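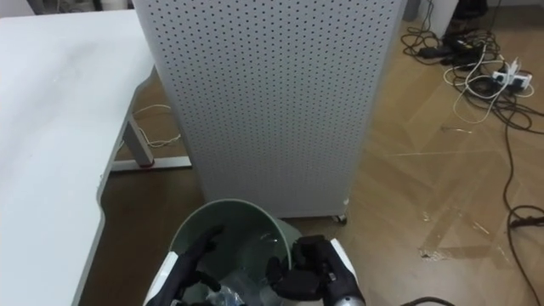

Subject line test, list B
Sep 13, 2013

Split the Urholm list again this morning, 197 addresses in each half, same body text, same send time. First half got "Your October dates are in" and the second got the long one with the store name up front. I liked the long one (I wrote it, so of course I did!) but by lunch it had 17 opens against 92 for the short one. Ouch.

Gestano's template still breaks the footer on phones, the unsubscribe link wraps onto two lines and looks awful. I moved it up under the address and that seems okay for now.

Butero wants to go out to all 1,000 at once next time and I'd really like to talk them out of it, at least until we've tried a plain text version.

To do: clean the bounces out of Mathebula, rerun with the halves swapped, save both headers in the shared folder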